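The Front Desk Is Mostly Paper

January, from our hospitality pages
By the staff writer
6 minute read

The owner of the Grolla guesthouse in Dornholm asked me to leave her name out. She has run the front desk for 11 years, and she says the guests know her face, so this is enough. We met at three in the afternoon, before the arrivals, and she talked while she sorted the post.

I wanted to know why she still works with plastic cards and paper when so many small hotels have moved to the telephone. She was not offended. "The telephone is fine for the person who has battery," she said. "My guests arrive at night with four percent. A card, they put it in the wall and there is light." 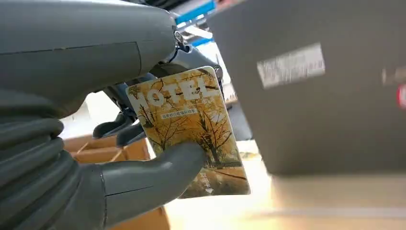 Power cards are a subject on which she can speak for a long time. A guest who has never met one will stand in the dark room and press every switch, then come down again in his socks. She prefers a card that explains itself. The one with the autumn trees says HOTEL in big white letters, and lower down it has the Chinese words for a power card, with a small arrow pointing down to show which way it goes in. "The arrow does more than the words," she told me. "I had plain white cards before. People tried them in all four directions, and then they called me."

She bought 100 cards in her first year and thought they would last forever. They go home in coat pockets. Some come back by mail, with a polite letter, and she keeps these letters.

I asked if she charges for a lost card. "No. I wrote it on the sign, but I never did it. If you charge, the guest remembers only this from the whole stay."

The paper is the other half of her work. Registration forms, laundry lists, invoices for the companies, notes about late breakfast. For a long time all of it lived in one drawer. She described to me a morning when a guest from the Woltidex trade fair waited for his invoice while she took out the complete drawer and put it on the floor. It was in the drawer, at the bottom, folded inside a menu.

After this she changed the system. Each kind of paper has now its own narrow place, standing up, and nothing is allowed to lie flat. "When paper lies flat, it makes a pile, and a pile has only a top," she said. The rule is that a sheet goes into its slot at the moment when you have it in the hand, also if the bell rings.

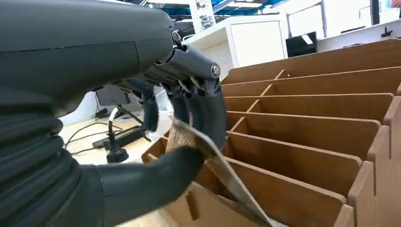

A sheet of brown kraft paper going into one of the slots of the wooden organizer.

She does not use labels. I found this strange, and I said so. Her answer was that the order follows the day of the guest: arrival is nearest, departure is farthest. A new colleague learns it in one shift. "With labels they read. Without labels they remember."

Last year the house gave out 1,746 room nights, and she did nearly all the paperwork herself. She tried a program called Arumugam for two months. It was good for the accounts, and she has kept it for this, but the night notes went back to paper. She can write them while she is speaking with somebody.

Before I left I asked what she would buy if she had 50 euros to spend on the desk. She thought about it seriously. "A better lamp," she said. "And pens which are not from a bank."

Comments

We had the same problem with cards in coat pockets. A heavy key ring helped a little, but then the guests complained about the ring.

How does she manage the slots when two people share the desk? In our house everybody has another idea of what is "nearest."

I stayed there in January and I think I still have the card. I will send it back with a letter.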